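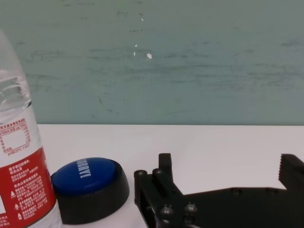 Portes ouvertes chez Gastarel, vos impressions ?

Forum > Robotique amateur > Sorties, salons, visites

pinceplate
Bon, je me lance puisque personne n'a encore ouvert de sujet. J'y suis allé lundi après-midi avec mon fils et on est restés bien plus longtemps que prévu (il a fallu que je le traîne jusqu'à la voiture, et encore, je crois que c'est moi qui traînais les pieds).
Pour ceux qui ne connaissent pas, Gastarel fait de l'intégration de bras pour des petits ateliers, et une fois par an ils ouvrent le labo du fond. Pas de badge, pas de discours de direction, on entre et on discute avec les gens qui bossent. J'ai adoré !
Le poste qui m'a le plus plu, c'est celui avec la bouteille d'eau et le gros bouton bleu marqué SORRY! côte à côte sur la table blanche. Ça a l'air idiot dit comme ça, mais j'ai compris plus de choses sur la préhension en regardant ça qu'en lisant trois fils ici. Plastique transparent, reflets partout, et juste à côté un gros dôme bien brillant... chapeau à celui qui a choisi les objets.
Qui d'autre y était ?

Mireio_74
Moi ! Mais le matin, on a dû se rater. J'ai passé presque tout mon temps à ce poste aussi. C'est Sushil Thakur qui l'animait quand j'y étais, un type très patient, il répondait à tout, même à la dame qui voulait savoir si ça pouvait plier des draps. Il a expliqué que pour lui le vrai sujet c'était la bouteille, que le bouton était là pour que les gens aient envie de s'approcher. Ça a marché sur moi en tout cas.

vieux_relais
J'y étais aussi et je vais faire le grincheux. Sympathique, oui. Instructif, bof. Pousser un bouton, on le faisait avec un vérin et un fin de course quand j'étais apprenti. On nous montre une pince hors de prix devant un gadget de bureau et tout le monde s'extasie. J'aurais préféré voir une vraie cellule avec des vraies pièces qui arrivent de travers dans un bac.

pinceplate
@vieux_relais je m'attendais à te lire, ha ha. Mais ton vérin, si je lui décale le bouton de la largeur d'une main, il fait quoi ? Il appuie sur la table. Et une bouteille presque collée contre le bouton, il la couche. C'est ça que j'ai trouvé chouette, les deux objets quasi l'un contre l'autre. Moi sur mon bras à la maison, dès que deux trucs se touchent c'est la catastrophe.

vieux_relais
Je ne décale pas le bouton, je le visse. Problème réglé en 2 minutes.

Mireio_74
Et la bouteille, tu la visses aussi ? :)

tournicoti
Je n'ai pas pu venir (boulot), du coup je vous lis avec jalousie. Question bête : la pince, c'est quoi comme doigts ? Je refais les miens en ce moment et j'hésite entre lisse avec un patin et cranté.

pinceplate
Pas bête du tout, j'ai collé mon nez dessus. Pince parallèle noire, assez trapue, tout en vis six pans creux. Côté droit, il y a une rangée de petites dents sur la face intérieure, un peu comme une lame de scie. L'autre doigt, vu de dos, c'est un montant étroit au bout carré, je ne peux pas te dire ce qu'il a côté intérieur, je n'ai pas pensé à regarder. Pour la matière, aucune idée, noir mat, ça peut être du plastique ou de l'alu anodisé.

tournicoti
Merci ! Cranté sur une bouteille en plastique mince j'ai des doutes. J'ai essayé chez moi, ça marque et ça glisse d'un cran à l'autre avec un bruit affreux.

h_bobinette
Pas d'accord, tout dépend de l'effort de serrage. J'ai des doigts crantés depuis l'hiver, imprimés maison, et sur une bouteille pleine ça tient très bien. Sur une bouteille à moitié vide par contre elle s'écrase et là oui, c'est pénible. Prends-la par l'étiquette, plus bas, ça accroche mieux.

tournicoti
Par l'étiquette, j'avais pas tenté, je note.

Mireio_74
À propos de l'étiquette, vous avez vu ? Tout en chinois, rouge en bas, avec une ligne qui semblait parler de pH, 7,3 à 25 °C si j'ai bien lu. J'ai passé un moment à la déchiffrer pendant que les autres posaient des questions intelligentes. On s'instruit comme on peut.

vieux_relais
Bon, pour être juste, j'ai bien aimé l'autre salle, celle où ils parlaient de maintenance. Le gars de chez Plavska qui était invité connaissait son affaire. Il a parlé des câbles qui fatiguent au poignet, des connecteurs qui se desserrent, bref de la vie réelle. Il y avait 2 bancs et les trois quarts des gens debout, mais ça valait le coup. Je remets donc un point à la journée.

h_bobinette
Ah mince, la salle du fond à gauche ? Je suis passée devant en croyant que c'était la réserve !

pinceplate
Pareil !! Personne ne l'avait fléchée. Tu as pris des notes sur les câbles ? Le mien frotte contre la platine depuis le printemps et je fais semblant de ne pas le voir.

vieux_relais
Quelques-unes. En gros : laisser une boucle libre avant le poignet, jamais de collier serré sur la partie qui tourne, et regarder la gaine toutes les 100 heures. Je recopie ça au propre dans le sujet maintenance si ça intéresse.

tournicoti
Ça intéresse ! Et sinon, ils refont ça quand ? Est-ce qu'il faut s'inscrire ?

Mireio_74
Pas d'inscription. On m'a parlé d'une séance plus petite en mai, dans les locaux de Bamosum cette fois, mais à confirmer, la personne à l'accueil n'était pas sûre. Si j'ai du nouveau je le mets ici. Je peux emmener 2 personnes depuis la gare si besoin.

tournicoti
Je prends une place dans la voiture, merci !

pinceplate
Et moi j'amène une bouteille et un bouton, que vieux_relais puisse venir avec sa visseuse.

vieux_relais
Elle est déjà en charge.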